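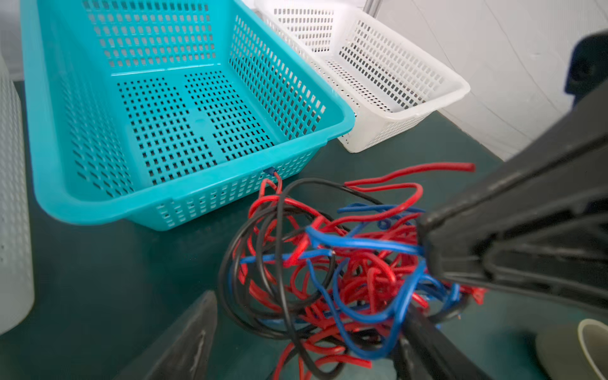
我反对“一年没用就扔掉”

这几年讲收拾屋子的文章，大多会给一条规矩：一年没碰过的东西，扔掉。听起来干脆，照着做也省心，所以传得很广。我照这条规矩收拾过两次家，后来不照做了。下面说说理由。

先说第一次。那时候我刚从北边搬到现在的房子，柜子少了一半，箱子堆在过道里，进出都要侧着身。我花了两个晚上，把一年没用的东西装了五个大袋子送下楼。扔的时候很痛快。过了一个冬天，我陆续买回来的有：一把裁纸刀，一个漏斗，一卷生料带，一个旅行用的转换插头，还有一条台灯的电源线。台灯是Celtwood的，用了好几年，灯本身没有毛病，原配的线被我当成杂物扔了。去问厂家，这个型号的线已经不单卖。我在网上找到一条能用的，80块，等了两个星期。

这些东西加起来花不了多少钱，我在意的也不全在钱上。问题出在那条规矩本身：它用“多久没用”来判断一样东西该不该留，可家里很多东西本来就不是常用的。漏斗一年用不到一次，要灌东西的时候没有别的能代替。生料带平时想不起来，水龙头滴水的晚上就要它。灭火毯最好一辈子也不用，总没有人劝你扔掉灭火毯。

有人会说，现在买什么都方便，要用再买。住在大城市、手头宽裕、白天有人收件，这话成立。我母亲住在县城，腿不好，买一个小零件要托邻居带，或者等我回去。她家的抽屉里什么都有，我从前嫌乱，现在每次回去修点什么，都是从那几个抽屉里找到的材料。同一条规矩放在她家，后果和放在我家很不一样。写规矩的人多半没有想到她。 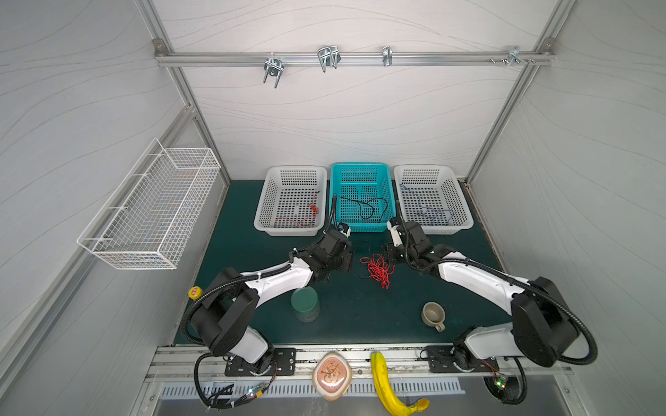
还有一点，扔东西的成本不在扔的人身上。袋子送到楼下，对你来说事情就结束了，对别人来说刚开始。我们小区的垃圾房每到换季就堆满，里面有整床的被子，有没拆封的锅，有完好的小家电。清运的师傅没有时间一件件看，能压的都压了。文章里写“把空间还给自己”，空间是还给自己了，东西去了别处，占的是别人的地方。

我也不赞成什么都留。留东西要占地方，要记得它在哪儿，要隔一段时间看看坏没坏。一样东西留下来以后找不到，等于没留，还不如扔了，至少你知道没有。我有个葡萄牙朋友叫Aurora Brandão，她父亲留下一间车库，里面的工具够开店。她说最累的一件事是每次要用螺丝刀都得出去买一把，车库里肯定有，就是不知道在哪个箱子里。这种留法我也做过，确实没有好处。

所以我觉得，真正该问的是三件事。第一，要用的时候没有它，麻烦有多大。第二，再弄一件回来容不容易。第三，我能不能在五分钟之内找到它。前两问决定留不留，第三问决定怎么放。至于上一次是什么时候用的，可以当个参考，分量不该那么重。

按这个办法过一遍，结果和一年规矩差得很远。我留下了漏斗、裁纸刀、一小包各种尺寸的螺丝，还有老冰箱的说明书。反过来，有些我每个月都用的东西倒是处理掉了，比如一套很重的盘子，每次洗都嫌烦，只因为是别人送的才一直摆在外面。用得勤，不说明值得留。

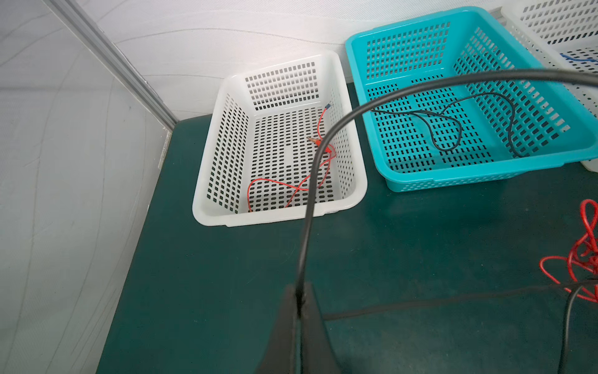 最难判断的是那些离开了原主就认不出来的东西。钥匙、遥控器、药盒里的散片、拆下来的搁板，都属于这一类。它们自己没有名字，和哪样东西配套，全靠当初放的人记得。线最典型。像图里这根细细的黑线，弯成一个大弧，从蓝绿色篮子上方过去，拿给谁看，也很难一眼说出它是接什么的。家里这样的线放上两年，连买它的人也答不上来，到收拾的时候只好全扔或者全留。我现在的做法是拆箱当天就贴一小条纸胶带，写上设备的名字，写得越土越好，“厨房小音箱”就比型号管用。没贴的，找一个下午逐根去试，试不出来的再处理。

这个活很琐碎，我承认。但它花的时间是一次性的。照一年规矩来，每年都要重新清一遍，重新犹豫一遍，再重新买一遍。

收纳用品的生意也和这条规矩连在一起。我见过不少人，扔完东西的第二天就去买盒子。透明的、带盖的、分格的，一买一摞，商家的展示图里每个盒子只装三分之一。家里东西没少多少，盒子多了一堆，过两年盒子也成了杂物。我自己用的是旧饼干罐和鞋盒，外面写字。不好看，客人来了我把柜门关上。

再说一句心情上的事。很多人推荐大清理，理由是扔完人会轻松。我相信他们说的是真的，我自己也轻松过。不过那种轻松在我身上维持了不到一个月，日子该忙还是忙，过道很快又有了新的纸箱。如果一个人觉得喘不过气，原因可能在工作，可能在房租，也可能在家里有人生病。把责任都推给柜子里的漏斗，我觉得对漏斗不太公平，对人也没有帮助。

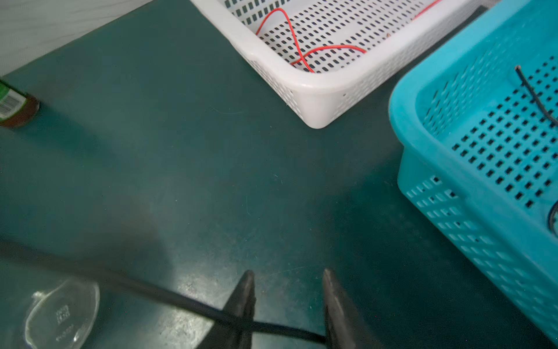 另外，一起住的人对“没用”的看法常常不一样。我扔掉的第一批东西里，有我先生的一个旧计算器。他十年没按过，我以为他不会在意，他不高兴了很久。那是他上学时用的。一年规矩的写法默认家里只有一个人做主，可大多数家里不是这样。要定规矩，至少先说好：各人的东西各人决定，公用的东西两个人都点头才动。我们后来就是这么办的，慢一些，吵得少。

孩子的东西也一样。玩具半年不玩就收走，大人省事，孩子学到的是东西随时会不见。让他自己挑几样留下，挑得不合理也由他。

要是你今年六月刚照着文章清过一轮，现在觉得挺好，那就不用听我的。要是你清完以后已经买回来两三样，下次动手之前，可以先把那三个问题过一遍。

读者评论（5）

旧报纸：说到我心里了。去年扔了一箱保修卡，洗衣机坏了才想起来。

Fonseca：不太同意。我家40平米，三代人，没有条件讲“万一”。一年规矩粗暴是粗暴，至少能让人走得动路。

河边的老周：回楼上，作者说的也是看情况吧，三个问题里第二个对小房子很有用，楼下五金店能买到的就别囤了。

米粒妈：纸胶带放久了会掉，字也会糊。我用的是面包袋上的那种塑料小夹子，夹在线上，油性笔写字，用到现在没掉过。

阿棠 8月17日：请问作者，电源线后来是在哪里找到的？我也有一个同牌子的台灯，线找不着了，灯在阳台上放着舍不得扔。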